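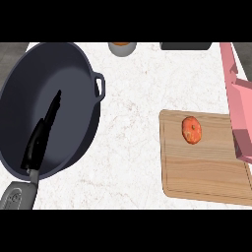

Slide 1. Large gray pot on a marble countertop, computer rendering.

Good morning, and thank you to Florence Fortin for the invitation. My name is Harpreet Girard and I work as a physiotherapist at the Charbonneau clinic. Today I speak about wrist splints: how we choose the size, and why so many of them end in a drawer.

Slide 2. Who we asked
Last July we sent a short form to 477 patients who had received a wrist splint from us. 259 answered. The form had two questions only. Do you still wear it? If not, what bothers you?
(Wait for people to read the slide.)

Slide 3. What bothers them
The thumb opening is the first complaint. Many splints are made with one opening for all hands, and the seam rubs on the skin between the thumb and the first finger. The second complaint is heat. The third surprised me – people did not know if the splint was for day or for night. They had been told, but on the same visit they were told many other things.

Slide 4. Measuring
Please measure around the wrist, just below the bone, with the hand relaxed. Do not measure over a sleeve. If the patient is between two sizes, I try both and ask them to hold a pen and turn a key. Kendra Sandhu does it differently in Sastdale, she starts always with the larger size. We can discuss this at the end.

Slide 5. The metal stay
The stay comes flat in the box, or nearly flat. It must be bent to the hand before the first use. Show the demonstration splint now, pass it to the front row. Ask for it back!

Slide 6. Straps
Close the middle strap first, then the one near the elbow, then the one at the palm. One finger should pass under each strap. If the fingers feel numb or change color, the patient opens the straps and calls us.

Slide 7. Washing
Take out the stay, close the straps, wash by hand with mild soap. Dry flat, away from the heater.

Slide 8. Questions
Jaxon Beaulieu has the microphone. Copies of the form are on the table near the door.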